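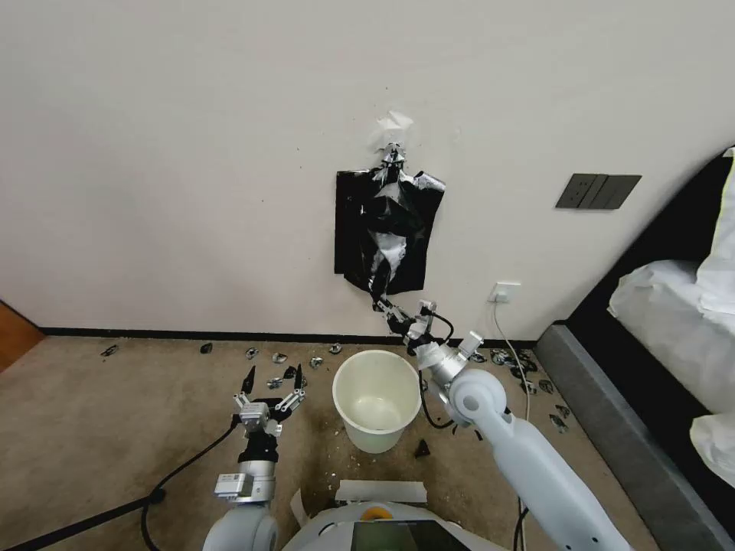 2 min read

Section 4. Setting Up the Bag Task in Prarik

Before you begin, start the Prarik planner and load the profile for your two-arm robot. The profile must match the grippers that are installed.

1. Open Perception and select Head View. Wait until the wall and the floor are both inside the view.

2. Set the depth filter to 29. Shiny tape gives false points, and a lower value lets them pass to the planner.
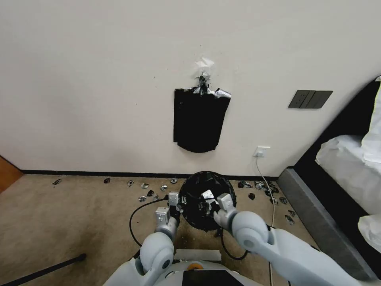 3. Mark the bag on the wall as Fixed. The planner will then keep both arms away from it during floor work.

4. Draw the work area on the carpet. Leave cables and furniture outside of the line.

Note: Small pieces of foil are joined into one object when they lie close together. To separate them, press Split in the object list.

5. Select Grasp, then Soft Object. Limit the arm speed to 60 percent for the first run.

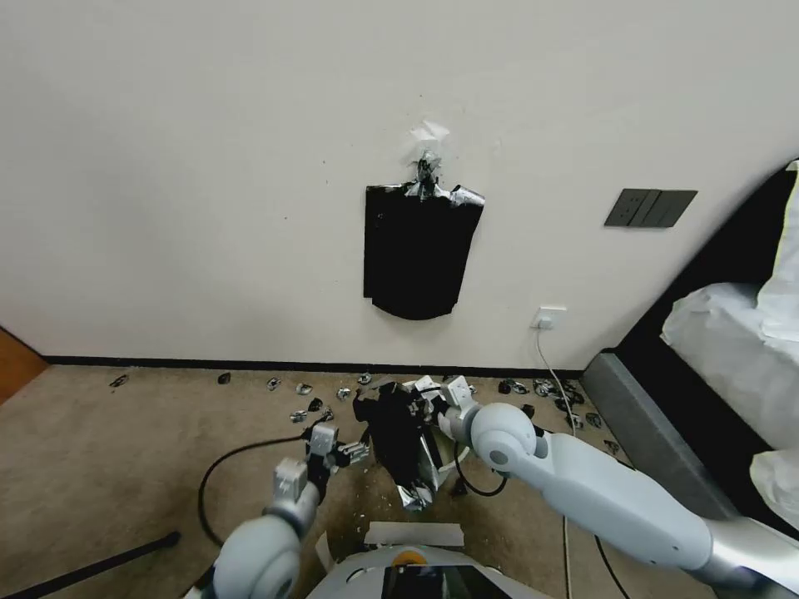
Figure 4-2. Right gripper on crumpled plastic, bag on the wall marked as Fixed.

6. For a hold with two grippers, turn on Linked Arms. Both arms now follow one path.

CAUTION: Do not turn off Linked Arms while the grippers hold the same object. Stop the program first.

7. Set the bucket rim as the target and press Preview. If the path touches the rim, raise the target and preview again. 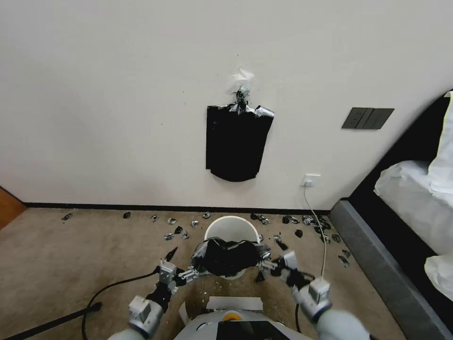 Figure 4-3. Two-gripper hold at the mouth of the bucket.

8. Press Run. The log keeps the last 4,000 lines, so save it before you start the next task.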